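FURN 136: Case Furniture and Small Storage
Handout 4: Paneled Doors, Moldings and Finish Inspection
Instructor: Savita Agarwal
Revised Dec 17, 2024

Read this before the bench session. Bring the inspection sheet from Handout 3, a flashlight, a steel rule and a soft cloth. No polish or spray of any kind is used on the cabinets during inspection.

4.1 Scope

This handout covers the front of a two-door wood cabinet: the doors, the seam between them, the handles, the crown and the finish. Carcass joints and back panels were covered in Handout 3. Drawers are left for the next unit.

The same procedure applies to a floor-standing wardrobe and to a small cabinet that stands on a table. The tolerances differ, and the sheet has separate columns for them. Mark the column first.

4.2 Terms

Stile: a vertical member of the door frame.
Rail: a horizontal member of the door frame. A door has at least a top rail and a bottom rail. An added rail between them is an intermediate rail.
Panel: the board or sheet held inside the frame. A recessed panel sits behind the face of the frame. A raised panel comes up to it or past it.
Meeting stiles: the two stiles that face each other when a pair of doors is closed.
Seam: the line between the meeting stiles. Students often write "gap" here. Use "gap" only for a width you have measured.
Crown: the molding across the top of the case.
Reveal: the distance from the edge of a door to the nearest edge of the case.

4.3 Reading the front

Stand square to the cabinet with the doors closed. The seam should read as one dark line of even width from top to bottom. A line that is wider at the top than at the bottom points to a dropped hinge or a case that is out of square. Check the case with diagonals before touching the hinges.

Two doors of a pair are normally equal in width. Viewed from one side, the nearer door looks wider and the seam appears to shift away from center. Do not record unequal doors until both have been measured with the rule at the same height.

Look next at the frame around each panel. The inside edge should meet cleanly at the corners. Then look at the grain. On stiles it runs vertically, and on rails it should run across. On the panel it normally runs vertically, and bands of lighter and darker brown within one panel are common in stained work. Banding is recorded under "color" and is not scored as a defect unless it stops abruptly at a straight line, which suggests a glue joint between unmatched boards. 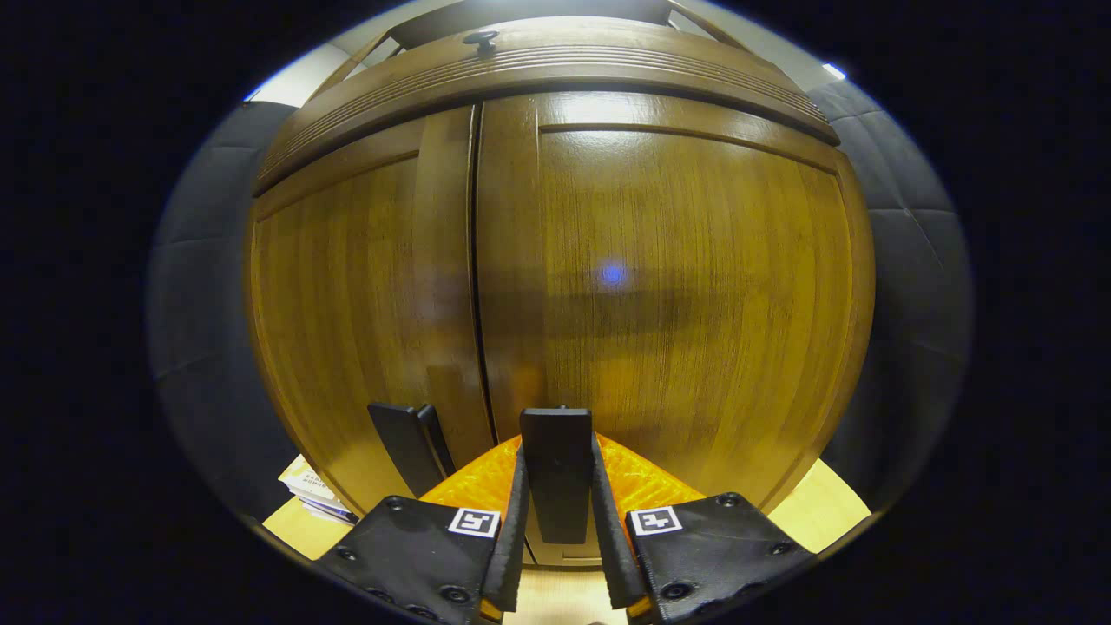
A glossy finish is easier to inspect than a matte one. A small light source produces a small reflection, and the shape of that reflection shows the condition of the surface under it. Move the flashlight slowly from the top rail to the bottom rail. A reflection that stays compact indicates a flat, well-leveled coat. One that breaks up or stretches indicates orange peel, dust or a sanding ripple. Repeat on the second door from the same distance.

Color seen under a lamp is not a reliable record. The amber tone of a honey-brown finish may come from the wood, the stain, the topcoat or age, and these cannot be separated by eye from the front. Write the color as observed and leave the cause blank. The species line stays blank as well unless an unfinished edge can be examined.

4.4 The crown

Parallel grooves are the most common decoration on a crown of this class. They have two uses for the inspector. First, they collect finish, so runs and pooling show up there before they show on flat work. Second, they make any break in the molding obvious: where two lengths are joined, the grooves must line up.

Knobs and finials above the crown are to be checked for looseness by hand, with light pressure only. If the part belongs to an upper door or lid, record it as hardware. If it is fixed and ornamental, record it as trim. Where this cannot be decided without dismantling, write "undetermined."

4.5 Handles

Vertical handles on a pair of doors are mounted on the meeting stiles, one to each side of the seam. Check three things: that both are at the same height, that both are parallel to the seam, and that there is room for fingers between them. The last is often overlooked on small cabinets, where the stiles are narrow. On the Guden and Naltent teaching pieces the minimum spacing is printed on the sheet. For the Manolakis piece use 63 mm, center to center.

Black handles hide scratches in the metal but show rub marks on the wood behind them. Wipe the area once with the dry cloth and look again before scoring.

4.6 Cabinets placed on a table

A tabletop is seldom as flat as a workshop floor. If the doors of a small cabinet do not line up, turn the cabinet a quarter turn on the same table and look again. If the fault changes, the table is the cause. Shim the cabinet and start the front inspection over.

Leave the full swing of both doors clear. Books and papers may stay on the table if they are outside the swing; a flat stack is preferred to an upright row, which tips when the table is bumped. Do not use books as shims. Covers compress under load and the reading drifts during the session.
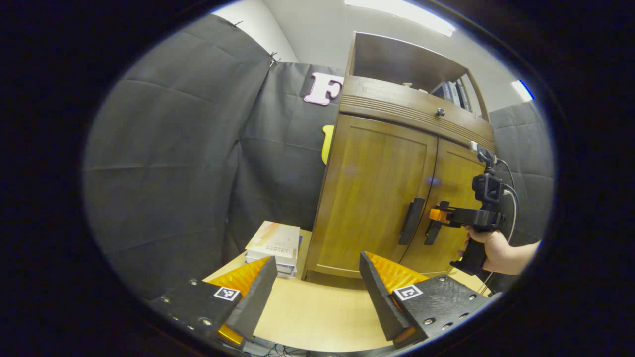 Opening test. Hold the case with one hand at the side and open one door with the other, using the handle only. The case should not slide or tip. Open the second door with the first still open. On light cabinets this is where the center of mass moves forward, and any tendency to tip will show. Close the doors in reverse order. Record rubbing, and state whether it is at the seam, at the case or at the top rail.

Note for those using the Katside hinge set: the adjusting screw moves the door sideways only. Height is corrected by refitting the plate. Turning the sideways screw to fix a height fault produces a tapered seam, and the door then has to be reset from the start.

4.7 Completing the sheet

Enter observations in the order of this handout: front, finish, crown, handles, opening test. Use millimeters. Leave no box empty; write "not seen" if the part was hidden or out of reach. A door partly blocked by another object is scored only after the object has been moved.

Left and right are always taken from the point of view of a person facing the doors. Sheets with the sides reversed are returned.

4.8 Preparation for the next session

Draw the front of any two-door cabinet you have access to, at a scale that fits one page. Label stiles, rails, panels, crown and handles. Mark the seam width at top, middle and bottom. Sheets are collected at the start of the session, and drawings without measured seam widths will not be marked.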